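Autumn project report: Troteck arm, wrist camera group
Written by Lizelle Xaba, with Guoqing Feng and Ruan Pretorius

What we were asked to do

The brief from Ms Brinkmann was to find out whether a camera on the wrist makes the arm better at picking up small things. The club had already decided that it does, and the poster said so before we had run a single trial. I was the one who kept asking how we knew.

We did 66 attempts in total, 33 with the wrist camera switched on and 33 using only the overhead one. Guoqing wrote the script that steers the arm from the camera picture. Ruan reset the objects between attempts and wrote down the result, which meant he always knew which camera was in use. I think that matters more than the others do. If a block slipped halfway up, someone had to decide whether to call it a lift, and that someone knew which answer the poster wanted.
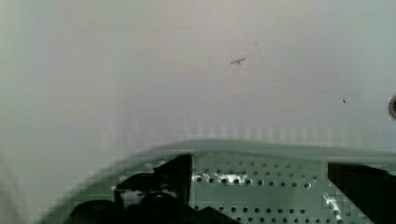 The second problem was light. Guoqing's script looks for bright patches and treats the biggest one as the target. That is fine with a white block on a dark mat and poor with anything shiny behind it. We changed the threshold 3 times during the trials, and each change came after a bad run with the wrist camera. We never touched the settings for the overhead one. So by the end we were comparing a script we had been fixing all along with one we had left alone.

Results

The wrist camera came out ahead. I am not putting the percentage in a large font, as Ruan suggested, because I don't believe it would survive a second go. Nokuthula Pretorius from the Ustix group read our log and asked why the failures bunched up at the start. We had no good answer apart from practice.

What we would change

Fix the settings before the first attempt and leave them. Mix the two cameras in a random order. Have the person who judges the lift sit where they can't see the screen.

Guoqing disagrees with most of this section and thinks the difference is too big to be an accident. His comments are in the project folder with the log and the script.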